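Home Tips Laundry Kitchen Workshop Garden

Keeping reds from running

Fotini Gkikas
84 shares

Wash a new red top on its own the first two times, in cold water. Turn it inside out and leave the softener out.

To test for loose dye, dab an inside seam with a damp white cloth. If colour comes off, keep it away from pale things — towels especially. 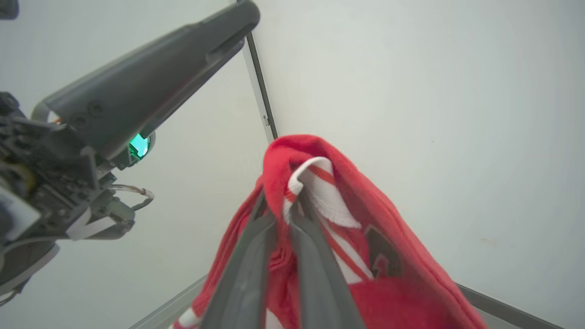
Drying

Dry reds in the shade. Strong sun fades the shoulders first. Don't leave them folded damp in the basket overnight.

If something has turned pink

Keep it out of the dryer and soak it again in cold water.

Related
Getting wax off a tablecloth
Descaling a steam iron
Storing jumpers in January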